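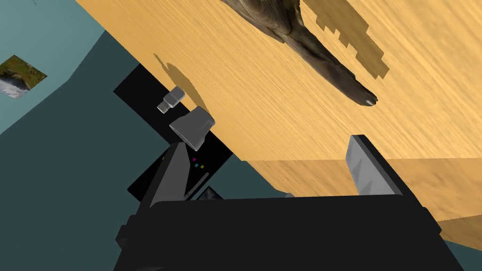
Teaching by doing, over and over: news from the demonstration room

If you've dropped by in the afternoons since November, you'll have found Elínborg Ketilsson with her headset on and a cup of tea going cold beside her, patiently steering a simulated gripper around a simulated room. She's been at it long enough now that she reaches for her real mug the same way, slowly and from above, and we've all started doing it too.

The project is called Ballano, and for those who joined us recently I should explain what all the steering is for. We want a program that can look through the gripper's own camera and decide where to move next, and the way we're going about it is to give it a great many examples of a person doing the job well. Every example is one short run in the simulator, saved along with each movement of the operator's hand. The learning part comes later, on the big machines down the hall, and it's only ever as good as what we feed it.

The rooms are a bit of a jumble on purpose. There's a wooden tabletop with its lovely streaky grain, black printer-like equipment beyond the edge, a little landscape on a pale teal wall, and odds and ends such as the grey flared cup shape that sits just past the tip of the left finger in this view. Baldur Eyvindsson builds them, and he has a real fondness for clutter. His argument, which he'll happily give you over lunch, is that a learner raised in tidy rooms gets flustered the moment somebody leaves a thing lying about. I was doubtful at first (I like a clean bench, as you know), but I've come around to his way of thinking.

Shadows have been the other big topic. Ours come out with stair-stepped edges, and we did have a long talk about whether to smooth them. For now they're staying as they are. Elínborg would sooner have more runs than prettier ones, and the smoother setting slowed the display enough that her movements went jerky, a much worse thing to be teaching anyone.

We've settled into sessions of 16 runs, with a proper break after each session, and 2 sessions a day is plenty. That makes 32 runs on a good day. Please don't be tempted to squeeze in a third session, however well it's going! Tired hands make wobbly approaches, and Baldur then has to sit and weed them out one at a time.

A few small requests from the two of them. Start each run with the fingers fully open. If you knock something, carry on and recover as you naturally would — those recoveries are some of the most useful examples we have — but if the display freezes, throw the run away and begin again. And do write a line in the notes about anything peculiar, even if it seems silly. "Couldn't judge how far away the edge was" is a perfectly good note, and Baldur changed the colour of a whole wall on the strength of one like it.

New operators are very welcome, and no experience is needed beyond a bit of patience. Have a word with Elínborg, who'll sit with you through your first session and has promised to bring the good biscuits.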